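# Ortner wrist camera and two-finger gripper bundle

Notes for anyone pricing one. Updated 27 Aug 2024.

The Ortner bundle is a small camera, a bracket and a pair of fingers sold as one part number. The reseller, Forora, calls it "ready for sorting and kitting work." I have no quarrel with the hardware. My quarrel is with the word ready, and with how much of the bill turns up after you've signed.

## What you get

- Wrist camera, fixed focus
- Bracket and cable clips
- Two-finger gripper with one set of rounded fingertips
- Driver software, first year of updates
- Printed quick start card (four pages, one of them blank)

## What you don't get

- The arm
- A controller, or a PC to run the driver on
- A mounting plate for anything other than the Bravham arm
- Spare fingertips
- Any kind of lighting

The plate is the one that catches people. Leanne Naylor does our purchasing at Plidden and had to go back to Forora twice before they would put it on the same quote. Ask for it in writing, with the part number.

## Before you believe the demo

The sales demo uses hard plastic cubes on a matte gray mat. Any gripper looks good on that. Ask them to run the parts you handle, on your table, under your lights. If your parts are soft, thin or printed with busy patterns, take a box of them along and don't let anyone swap in the cubes. Foam puzzle pieces are a fair trial - cheap, light, and they give when squeezed, so a grip setting that suits a cube may not suit them.

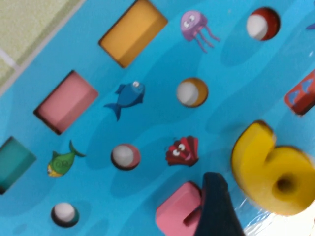

Watch the camera view on the screen as well as the arm. The spec sheet gives a resolution and leaves it there. It says nothing about blur while the wrist is moving, or about glare, and both will matter more to you than the pixel count. Forora's answer was that the arm can pause before each look. Fine, but then I want the cycle time with the pause included, and the brochure figure doesn't have it.

## Costs to plan for

| Item | Our figure |
|---|---|
| Bravham mounting plate | $527 |
| Spare fingertips, per pair | $40 |
| Software updates after year one | $50 a month |
| Staff time for setup and calibration | 30 hours |

The last line is the one I'd argue over. Forora told us an afternoon. We budget 30 hours and would rather hand some back. Updates are optional on paper, but support won't look at a ticket from an old driver, so treat them as required.

Delivery was quoted for January and the quote had no penalty for lateness. We asked for one and got a polite paragraph about supply.

## Should you buy it?

If you already own a Bravham arm and have somebody who can write the pick routine, possibly. Otherwise get the loan unit first. Forora does lend them, though it isn't on their price list and you pay shipping both ways. Check that the loan comes with the same fingertips as the one you'd be buying.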